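Re: [odau-list] Margaritis LP delayed again?

> The label says the new Margaritis album is now coming in November, and
> that the extra time went on a full remaster. First pressing is 1000
> copies on Wument. Should be worth the wait!

I'll believe it when I hear it. Odau had 10 tracks when it was announced, and the shop listing still shows 10, with the same running times to the second. A full remaster usually shifts something, if only the gaps.

As for the pressing, my copy of the last one was numbered 894 and I bought it at the Grollancombe show, where they had boxes of them left. So "limited" doesn't worry me much.
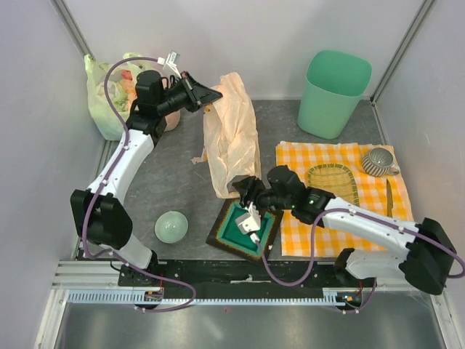
Margaritis

Four singles out of ten songs is a lot to give away before anyone can buy the record – and the 4 we've had all sound like the same demo session to me. Has anyone got the test pressing? I'd like to know if side two is any louder.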